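Search this forum Enter keywords
Forums > Home & Workshop > Timber and Finishes
1 min read

Refinishing a brown tabletop - oil or poly?

kelpie_shed
Table came out of my aunt's place in Rindton. The top is brown, flat, no inlay, and I'd like to keep the colour.

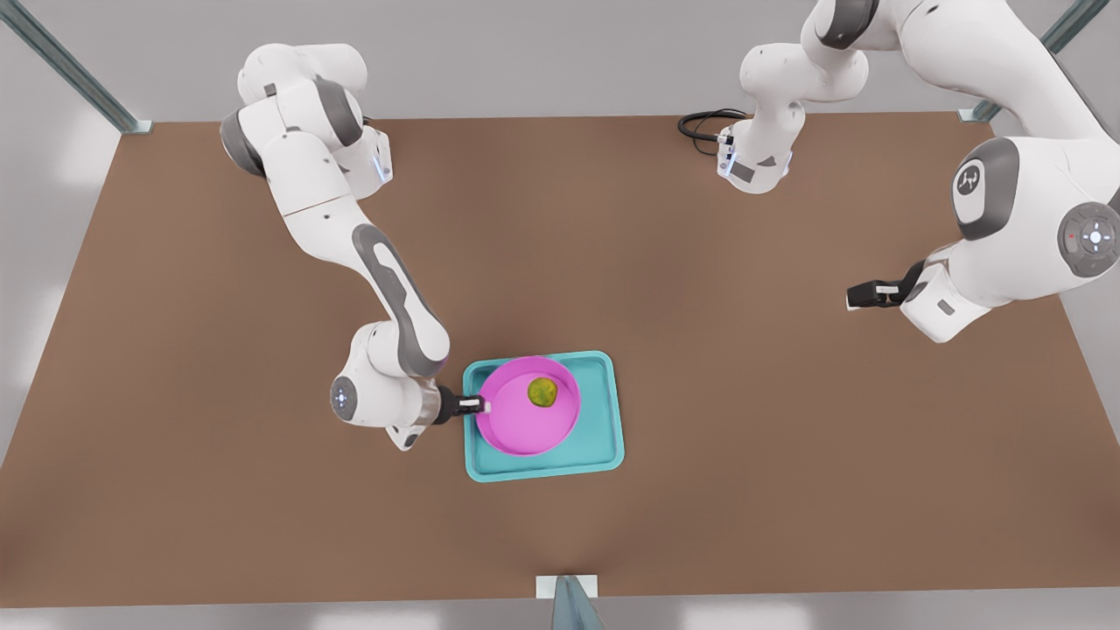
I've sanded a test patch underneath with 120 and it came up fine. The shop in Tangen quoted $800 to strip and recoat the lot, and I'm not paying that. Thinking of Fisudine oil. Has anyone used it on something that gets eaten off every day?

mortice6
Used it on a bench. Six coats, a day between each. Looks good, marks easily. I'd go water-based poly for a kitchen.

saltbush
Disagree with the above. Poly looks like plastic after a couple of years and you can't patch it. With oil you rub back the bad spot and go again.

mortice6
You can if you scuff the whole top first. Mine's been down since we moved to Sakness and the kids do their homework on it.

kelpie_shed
What grit between coats of oil?

saltbush
Nothing until the third, then 500 used wet with the oil. Wipe off all the excess or it stays tacky. Lay the rags out flat outside to dry - don't ball them up in the bin.

dunny_door
Is it solid or veneer? Check the end grain before you go any further with that sander.

kelpie_shed
Solid. Going with the oil, will do the underside first.

Views: 1,963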